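Student Project Report: Watching Short Animated Films at Home and in the Cinema

For my project I wanted to know if people like an animated film less when they see it on a small screen. I chose the short film Ritemitz, which lasts 33 minutes and has almost no dialogue. It was shown in March at the Szilágyi cinema in Tirorbridge, and it is also available on the streaming service Vodeo. I asked the viewers of both versions to write a short comment, and I received 432 comments in total.

The comments from the cinema were longer and more emotional. Many viewers mentioned the music in the snow chapter, and several wrote that they cried at the end. The home viewers wrote more about the story. Some of them found the first part slow and did not finish it. 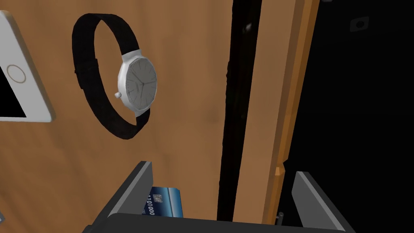
Screen size was the most difficult question in my project. On Vodeo the film can be watched on a television, a laptop or a phone, and the comments did not always say which one was used. A white phone like the one lying on the wood, with a round button and a black screen, gives very little space to a film where the main character is often a small figure in a large field. I watched it once this way myself and I missed the bird in the window completely.

I also made the mistake of putting the question about sound too late in the form. Many people left it empty, so I can't compare headphones with speakers. If I repeat the project, I will put this question first and add a second film with more dialogue. My supervisor has suggested a comedy, but I have not chosen the title yet.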